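## 2. Holiday Bus Service, Borkberg to Sala

The district runs a free bus between Borkberg and Sala each December. This report examines whether the service met demand.

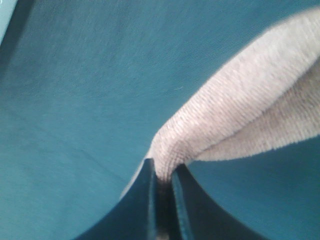
*Figure 1. Ribbed cloth on a teal fabric surface.*

The operator, Mollel Lines, assigned 11 buses to the route and issued 1,000 free tickets.
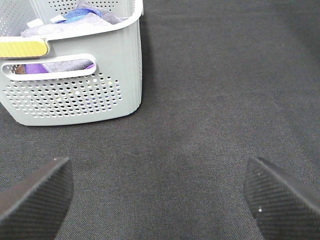

Boarding at Betness was limited to 2 departures a day – a restriction that passengers mentioned often in the survey. Return trips were not studied.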